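Military moves, the kitchen-and-closet edition

We've done this base-to-base thing twice now, and my best tip is to pack the kitchen last and label it first (I learned that in December, with no can opener!).

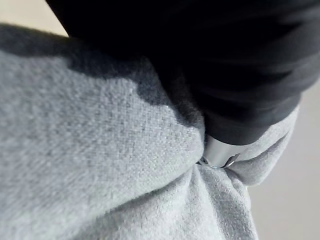 Uthai Sriwong

Wrap your plates in dish towels and stand them on edge. Dress uniforms go flat in a clean pillowcase, brass off, and I tape the little bag of pins inside my own purse. Keep 30 days of paperwork in one folder you carry yourself – orders, shot records, all of it.
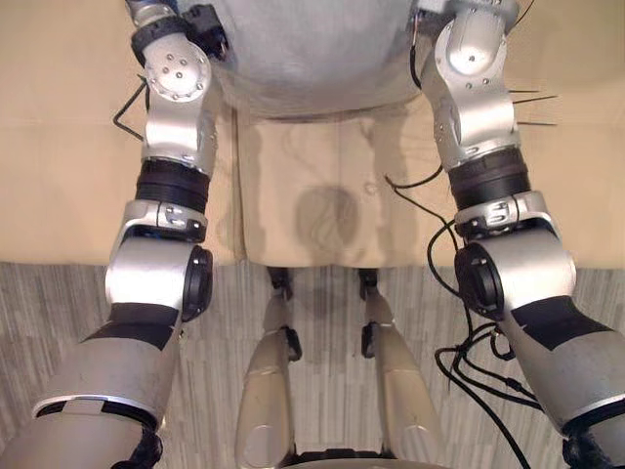 Gray fabric up top, silver arm at left

Tape screws to whatever they came out of.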